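Chapter 3
Sorting, Stacking and Other Ways to Spend an Afternoon

Every warehouse began as a heap. Somebody put a thing down, somebody else put a thing on top of it, and by the time a third person came looking for the first thing, a profession had been born. Zdeňka Koubek, who ran the stockroom at Clivley for many years, kept a sign over her desk: "It is in there somewhere." She meant it as a threat.

In Chapter 2 we dealt with items that have the decency to be small and hard. Now we come to foam. A foam block weighs next to nothing and takes up room as if it weighed a ton. It gives when squeezed, so two people measuring the same block can get two different answers and defend them both through lunch.
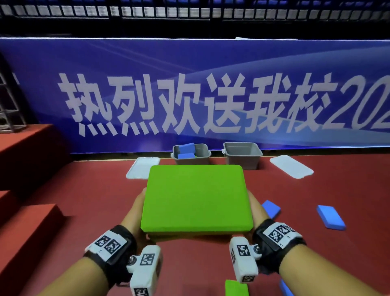
Figure 3.1. A green foam block held by its two sides. Gray bins stand on the floor beyond, the left one with blue blocks in it.

A bin is a promise about what goes where. Put blue blocks in one and you have made a rule, whether you meant to or not, and the next green block to come along will test it. Does it go in with the blue ones, being a block? Does it get a bin of its own, being green? With 40 blocks you can change your mind before coffee. With 2,000 you will be living with your first answer for a while.

We start with the simplest rule, sorting by color, and stay with it until Section 3.2, where it breaks.

Before you read on: Empty one drawer at home onto a table. Write down the rule by which its contents were put together. "Drawer" is not a rule.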